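Home Services Projects Careers Contact

Mechanical Engineer, District Heating Retrofit

Drumar is hiring a mechanical engineer for the Gurnthorpe campus cooling and heat recovery project. The position is full time, based at the Delaunay Street office, and starts in April. The initial term is 30 months.

The project replaces window units and standalone chillers in older residence and teaching buildings with a shared chilled water loop. Heat rejected by the loop will be recovered for domestic hot water. Phase 1 covers 2,961 meters of buried pipe and the energy transfer stations in the Wesel residences.

The engineer will size heat exchangers, pumps and control valves for each building connection, review contractor shop drawings, and keep the hydraulic model current as routing changes. Site work takes up one or two days a week during construction. Some shutdowns are scheduled at night, and time worked then is returned as leave.
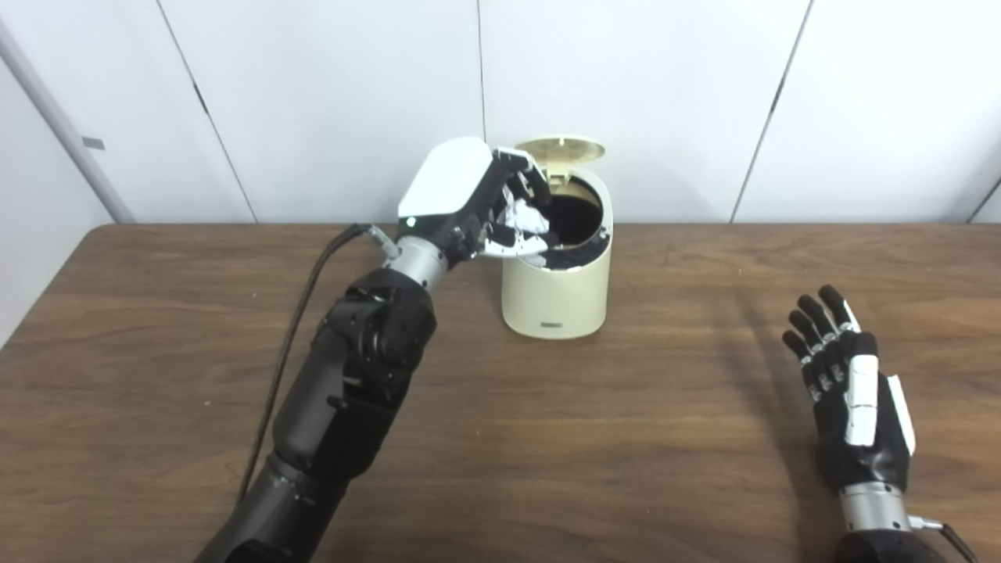 Applicants need a degree in mechanical engineering and at least four years of work on hydronic systems. A professional license is required, or must be obtained within the first year. Experience with variable flow pumping and with commissioning in occupied buildings will be given weight in scoring. Knowledge of steam systems is useful but is not scored.

The engineer reports to Boonmee Pongsiri, project lead, and works with two designers and a controls technician. Travel between sites is by company vehicle, so a valid driver's license is required. Mechanical rooms in several buildings are reached by fixed ladder.

Send a resume, a one-page cover letter and one sample calculation package to the Drumar hiring desk, Room 106, quoting posting number 201. Client names may be removed from the sample. Applications close Jan 30, 2023. Interviews last one hour and include a short exercise in reading a piping schematic. Applicants not selected for interview will be told by email.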